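Hobby arm keeps snagging the cup when it reaches in for the block. Any tips?
Derndale Community Help > Clubs and School Projects
Posted 6 September 2023

Tayla Tapsell
Hi all! I help out with the after-school robotics club at Grustdale and we've got a little tabletop arm running on hobby servos (the kids named it Wollow, don't ask me). The task this term is picking and placing: block into the cup, block back out of the cup, block onto the cloth next to it. Going in is fine. Coming out is where I'm losing my mind, because on 3 tries out of 5 the cup gets dragged along or tips over.
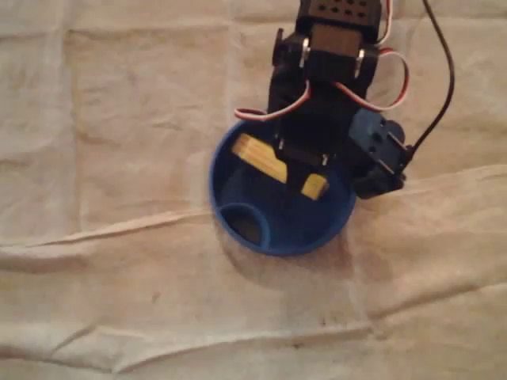 We drive it down from straight overhead, close the gripper, then lift. The kids wrote the moves as a list of joint angles, so it does the same thing every run, and I've already had them slow the lift way down. That helped a little. We have a club night against Hapeta coming up in February and I'd love for them to have this sorted by then. Is it the code, the cup, or me?

wrenchmonkey_dd
Get a heavier cup. Or tape it down, works for us.

oldbreadboard
I ran a middle school club for four years and we fought this exact thing, so you have my sympathy! Couple of thoughts, in no special order.

First, watch how the block sits when you close on it. If it's lying at a slant inside the cup, the ends stick out past the fingers and one of them can catch the wall on the way up. We had the kids add a stop right after the grip: lift a tiny bit, pause, turn the wrist if your arm has that joint, then go. Two extra lines in the list and most of our drags went away.
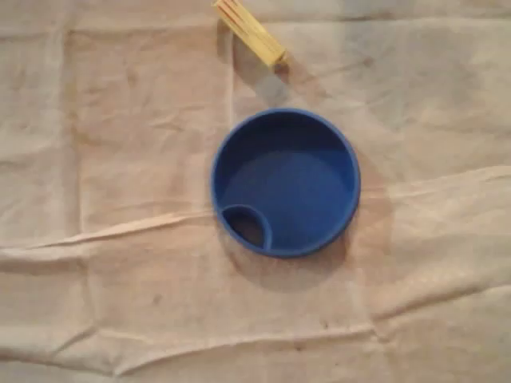 Second, your cloth. Any fold under the cup means it's starting off on a tilt, and then it takes hardly any nudge to send it over. Iron it, or pull it tight and clip it to the table. (I know, I know, ironing for robots.) While you're at it, draw a pencil circle so the cup goes back to the same spot every time. If your angles never change but the cup wanders half an inch, you'll chase that bug forever.

Last one is the servo wires. Ours used to swing down and hook the rim, and we blamed the code for a good two weeks. A bit of spiral wrap up the arm fixed it, just leave enough slack for the joints to bend all the way.

Tayla Tapsell
Oh this is great, thank you! I hadn't even thought about the wires. We'll do the pencil circle and the pause first and I'll report back after the next meeting. Tape is plan B, the kids think tape is cheating.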